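The arm stopped at 70 percent of the fold and would not let go.

Jovita Galindo had been on shift since noon. She looked at the Virk panel, which said everything was fine, and then at the gripper, which was holding a plaid cloth by one pinch of fabric. She pressed release. The panel said released. The fingers stayed shut.

"Don't reach in," Rizwan said from the next bench.

"I wasn't going to."

She had been going to. In September a man at the Stoltia plant had reached in, and the arm had finished its fold with his hand in the way. He was out for 12 weeks. Rizwan Sandhu had driven him to the clinic.

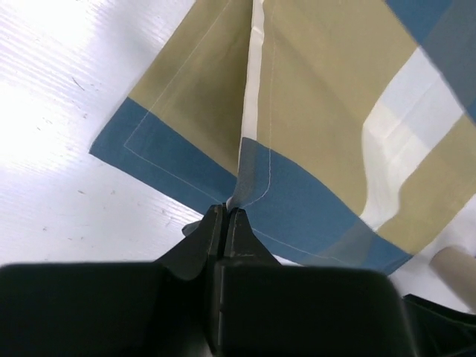 She hit the stop and walked to the wall to pull the air line. It took her longer than it should have, with the valve being stiff. When she came back the arm was where she had left it.

"Give it 5 minutes," Rizwan said.

They stood and waited. At about the third minute the fingers opened, with no air and no command, and the wrist dropped hard onto the table.

Jovita wrote down the time. Then she went to find a lock for the valve.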